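3. Fitting new strings and bringing the instrument up to pitch

This section covers the Moreira and Sunholm nylon-string guitars. If you have the Hurard ten-string, read the notes at the end of section 4 first, as its bass strings go on in a different order.

Change one string at a time. Taking all six off at once does no lasting harm to a Moreira, but the saddle is not glued in and can drop out of the bridge.

3.1 Removing the old string

1. Lay the guitar on its back on a folded towel, with the neck supported just behind the nut.

2. Turn the tuning button until the string is slack enough to lift off the nut.

3. Unwind the string from the roller by hand and pull it free. Do not cut a string that is still under tension.

4. Undo the loop at the bridge and push the string back through its hole.

CAUTION: The loose end of a wound string can scratch the top. Hold it as it comes through the bridge.

3.2 Tying on at the bridge

1. Pass the new string through the bridge hole from the soundhole side, leaving a tail as long as your index finger.

2. Bring the tail back over the tie block and under the string where it comes out of the hole.

3. For a bass string, tuck the tail under the loop once. For a treble string, tuck it two or three times.

4. Check that the last tuck sits behind the back edge of the tie block. If it sits on top, the string will slip.

5. Hold the tail and pull the long end until the knot closes.

The first string slips more often than the others. Tying a small stopper knot in the end before you start will usually hold it.

3.3 Winding on at the head

1. Turn the roller until its hole faces up.

2. Pass the string through the hole, bring it round and tuck it under itself.

3. Leave some slack. You want 2 full turns on the roller for a bass string and slightly more for a treble.

4. Wind the outside strings towards the edge of the head and the inside strings towards the middle, so that none of them rubs on the wood.

5. Trim the spare end with side cutters once the string is near pitch.

NOTE: Ladero tuning machines are greased at the factory. Do not oil them. If a button feels stiff, loosen its screw a quarter turn and try again.

3.4 Bringing the strings to pitch

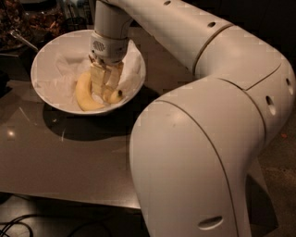

Tune from the sixth string to the first, then go back and do it again, as the tension of each new string pulls the others flat. Always come up to the note. If you go sharp, drop well below and wind up again so the gear is loaded in the right direction. Keep trimmed ends and old strings together as you work – a round bowl on the tabletop is fine for this – and empty it before the guitar goes back in its case. Wound ends caught in the case lining will mark the varnish.

Nylon keeps stretching for several days. Expect to retune every few minutes in the first hour and before each piece on the first day. You can speed this up by lifting each string gently at the twelfth fret and retuning, but don't pull hard enough to shift the knot.

3.5 If a string buzzes or will not hold

Check the knot first, then the number of turns on the roller. Buzzing on an open string only can mean the nut slot has worn too deep. This is a workshop repair, so don't pack the slot with paper and leave it that way.

If the string buzzes all the way up the neck, measure the string height as shown in section 5 before you adjust anything. A change of season can move the neck enough to cause this – check it again each September.

Section revised March 29, 2025. Bridge knot instructions by Sointu Harju, checked by Domingo Retamal.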